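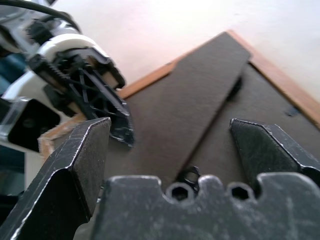
うちの工房に腕が二本来たのは四月で、わたしはその月のうちに辞めるつもりだった。

いや、腕のせいじゃないんですよ。前から考えてたんです。額縁の仕事って、好きで入ってもだんだん肩にくるし、目にもくるし、冬は指先が割れるし。で、そろそろ言おうと思って退職願まで書いて、エプロンのポケットに入れて持ち歩いてたら、社長のダーシー・サワツキーさんが朝の八時にみんなを集めて「きょうからJotaが入ります」と言ったわけ。Jotaっていうのは腕の名前。二本でひとつの名前なのか、一本ずつJotaなのか、最後まで誰も決めなかった。

わたしたちの工房はアーナムの駅から坂を上がったところにあって、作っているのはほとんどが小さい額。ホテルの部屋にかかってるような、誰も見ないやつ(って言うとタナシスに怒られる)。タナシス・クリソイコプロスは、正しくはクリシコプロスで、わたしは二年かけてやっと言えるようになったんだけど、この道いちばんの古株で、裏板を入れる手つきがとにかくきれい。親指の腹で縁をすーっとなぞって、引っかかりがあると「いる」って言うの。虫でもいるみたいに。

で、Jotaが来たらまず何が変わったかというと、しゃべらなくなった。みんなが。

それまでの作業台って、手を動かしながらずっと口も動いてたんですよ。メラニー・ブシャールの息子の歯の話とか、バルティムビーの市場でじゃがいもが安いとか。それが、腕が額を持ち上げるたびに、全員そっちを見る。落とすんじゃないかと思って息を止める。落とさないとわかると、ちょっとがっかりする。ひどいでしょう。でもほんとに、肩がすとんと下がるのが隣でわかるんだから。

ジェイドが二人いるのもややこしかった。ジェイド・グレウォルは腕の担当になったほうで、ジェイド・ラシャンスは仕上げ担当のまま残ったほう。前は「背の高いジェイド」「歌うジェイド」で済んでたのに、いつのまにか「腕のジェイド」「手のジェイド」になっていた。手のジェイドはこれが気に入らなくて、しばらく歌わなかった。

わたしはというと、腕のジェイドの隣で、額を台に置いてやる係になった。置く。腕が取る。戻ってきたのを見る。また置く。一日に60枚。前は自分で組んで20枚がいいところだったから、数だけなら大したもの。ただ、帰り道に手がぜんぜん疲れてないのが妙に気持ち悪くて、バスの中で意味もなく手袋をたたんだり広げたりしてた。

退職願はまだポケットにあった。角が丸くなってきてた。

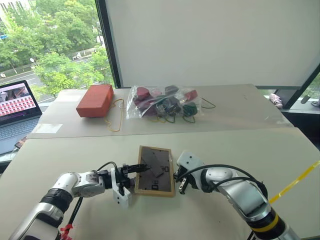 窓ぎわの作業台で、小さい額を立てているところ。

五日めだったか六日めだったか、タナシスが昼休みに腕のところへ来た。それまで彼は、工房の反対側を遠回りしてお茶をいれに行ってたんです、わざわざ。その人が額をひとつ持って立って、腕のジェイドに「こいつは、引っかかりがわかるのか」って聞いた。

ジェイドは正直な子だから「わかりません」と言った。「つかむのと、離すのと、あとは覚えた通りに動くだけです」

「ふうん」とタナシスは言って、腕から戻ってきた額を一枚ずつ、親指でなぞりはじめた。すーっ。すーっ。わたしもなんとなく隣に座って、パンをかじりながら見てた。何枚めかで、指が止まった。

「いる」

貸してもらってなぞったけど、わたしにはわからなかった。もう一回やって、目をつぶってもう一回やって、そしたら、あった! 右の下の角のちょっと手前に、髪の毛一本ぶんくらいの段が。二年もこの人の向かいに座ってたのに、教わったのはそのときがはじめてだった。だって前は二人とも自分の額で手いっぱいで、人の指なんか見てる暇がなかったんだもの。

それから昼休みはなぞる時間になった。メラニーも来た。メラニーは最初から上手で、ちょっと腹が立った。手のジェイドは来なかったけど、離れたところでまた歌いはじめて、ただし歌詞を変えて腕の悪口になってた。腕のジェイドがいちばん笑ってた。

いい話みたいに聞こえるかもしれないけど、夏の前に人は減りました。チャイモンコンの倉庫のほうに移った人が2人いて、一人はメラニー。給料はあっちのほうがいいって言ってたけど、最後の日に、自分の使ってた木槌を持って帰っていいかって社長に聞いて、いいって言われて、それを新聞紙で三重に包んでた。わたしはその新聞紙を押さえる役をした。何か言えばよかったのに、テープ短くない?って、それしか出てこなかった。

タナシスはこの秋で71になる。辞める気があるのかないのか、誰も聞けない。社長は検品っていう立派な名前の席を作って、そこに彼を座らせて、椅子も新しくした。彼は新しい椅子を嫌って、前の椅子の座布団だけ移してきた。

わたしの席はその隣。退職願は、ある朝エプロンごと洗濯してしまって、ポケットの中で白いもろもろになっていた。書き直そうとは思ってるんですよ、いまでも、わりと本気で。でもきのう、タナシスより先に一枚見つけたんです。彼が親指をのせる前に、わたしが「いる」って言った。

タナシスは確かめて、額をわたしのほうに戻して、お茶をいれに行った。腕の前を通って。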